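Skerkent to swap weekly bin rounds for fortnightly collections from September

Mar 27, 2021

Households in Skerkent will have their general rubbish collected every two weeks from September, after councillors voted to end the weekly round that has run in the town for 35 years.

Food waste will still be picked up every week, and the recycling round will stay as it is. The change covers all homes inside the ring road and the streets north of the harbour. Farms and outlying houses, which already have a fortnightly service, will see no difference.

The council says the new timetable will save 570 lorry trips a year. The contract has gone to Closteo, the firm that already empties the town's bottle banks. It takes over from Berchtold, whose agreement runs out at the end of the summer.

Councillor Bríd Mac Suibhne, who put the plan forward, said most bins on the weekly round were being put out half empty.

"People are sorting far more than they used to," she said. "We are paying for a lorry to stop at every gate and lift very little. The money is better spent on the food waste round, where we have had complaints about missed streets."

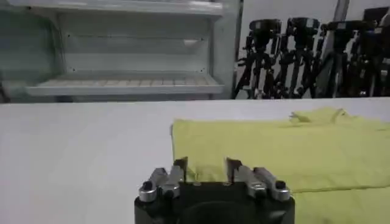
Larger families will be able to ask for a second bin free of charge. Forms will go out with the summer rates letter and can also be picked up at the library. Anyone who needs help moving a bin to the kerb will stay on the assisted list and does not have to apply again.

Not everyone on the council was in favour. Tullio Vitale, who represents the harbour ward, voted against and said flats above shops had been left out of the planning.

"There are stairwells on Quay Street with nowhere to keep a bag for 2 days, let alone two weeks," he said. "I asked for a separate round for those buildings and I was told it would be looked at later. I would have liked to see it in writing."

Mrs Mac Suibhne said the harbour flats would be visited before the summer and that shared bins could be placed in the yard behind the old post office if the owners agreed.

Mireille Sabatier, who runs a bakery on Quay Street, said traders had their own collection but often ended up with household bags left beside their bins. She said she hoped the yard would be ready before the change came in.

Closteo's area manager, Torben Bauerfeind, said drivers now working the Skerkent round for Berchtold would be offered jobs on the same terms. Collection days will be printed on a card and delivered to each house. Some streets east of the church will move from Tuesday to Thursday.

The recycling centre will open for 3 extra hours on Saturdays during the first month. Garden waste permits already bought for this year remain valid and will not need to be replaced.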